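Questions people keep asking me about the picking arm

Is anyone losing their job over it?

No. I asked the same thing in October, before I'd agreed to have anything to do with it, and Elvira Villca put the answer in writing for the whole Soston shift. What has changed is the rota. We used to have two people on mixed returns all day, and now one of us minds the arm while the other does checks and repacking. We swap after lunch (my idea, and I'm still pleased with it!).

What does it pick?

Household bits, mostly. Sponges, duster heads, plastic tubs, all the stuff that comes back from the Brillow shops jumbled up together. They go in the metal bin and the KUKA reaches in for them one at a time.

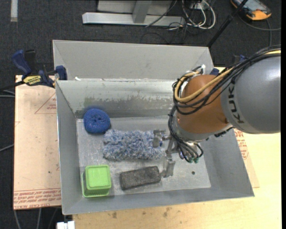
Graciela Aravena

Does it cope with the fluffy things?

Better than I expected, though I do still get called over for the dusters. Hard square things are easy for it. Shaggy strands give it more to think about, and if it has three goes and gives up, the light comes on and I sort it by hand.

Is it quicker than us?

Not yet! On a good day it does 220 items an hour. Teófilo can beat that before his first tea, but he can't keep it up until five and he'd be the first to tell you so. My wrists are a lot happier, I know that much.

Can I have a go?

Yes, once you've done the half-day training with Brunello Greco. Ask him for a slot, he's usually in the Rustel office on Mondays. Please don't reach into the bin while it's running, even if you've spotted something it's missed. Press stop, wait for the arm to park, then go in.

Who do I moan to?

Me first, then Chia-hao Mak if it's about hours or pay.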